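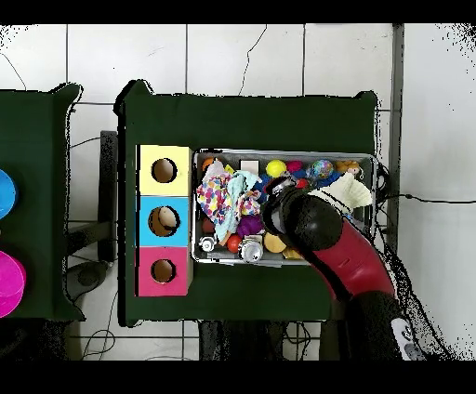 Small things at home: how to sort, wash and store them

26/04/2020

In these weeks we are all at home, and I finally took time for the closet in the hallway. It was full of small things which do not have their own place: toys, cloths, balls, buttons, batteries. I write down what worked for me. Maybe it will be useful to somebody with the same closet.

Begin with one tray

Do not empty the whole closet at once. I made this mistake two years ago and we could not walk through the hallway until the evening. Take one tray or one basket, fill it, and sort only this. When it is finished, take the next one. One tray is for me the time of one coffee.

I sort by how the thing is cleaned, and after that by who uses it. Fabric goes together, metal and plastic together, and anything with a battery goes apart.

Small cloths and baby blankets

Muslin should be washed in warm water, without softener. Softener makes it smooth but then it does not take water so well. Dry it flat or on the line, and do not iron it, the wrinkles belong to it. For colored cloths the first wash must be separate. My sister-in-law has now a pink bathroom mat because she did not believe me.

If a cloth smells of the closet, put 200 ml of white vinegar in the last rinse. The smell of the vinegar goes away when it is dry.

Soft toys and balls

Read the label first. Many soft toys can go in the machine inside a pillowcase which is closed with a knot. Use the gentle program and low spin. If there is no label, I wipe the toy with a damp cloth and a little dish soap, then again with clean water.

Leather balls must not lie in water. Brush the dirt off dry, wipe with a damp cloth and leave in the air, far from the heater.

Boxes from cardboard

Cardboard is cheap and easy to cut, but it does not like the basement. Keep it on a shelf and never on the floor. To make a round hole, draw it with a glass, make a small cut in the middle, and go with the knife from the middle to the line in short cuts. Put tape over the inside edge so it does not become soft from many hands. For gluing I use the white glue from Pruswood, and I leave it under heavy books for 2 hours.

Baskets

A wire basket is better than a closed box for things used every day. The air goes through and you see from the side what is inside. I have two from Odberg and they hold well. Wash a wire basket in the bathtub with an old toothbrush, and dry it immediately, especially the corners, where rust comes first. 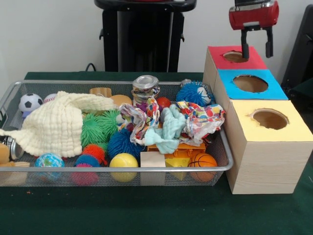
Wire basket with toys and cloth, sorting boxes on the right.

Very small things get lost in the wire. Put them first in a jar with a lid. If there are small children in the house, the jar goes on the highest shelf, and batteries go in a drawer with a lock.

Labels

I write with a pencil on paper tape. Ink looks nicer, but the content changes every month and the tape comes off without a mark if you warm it with a hair dryer.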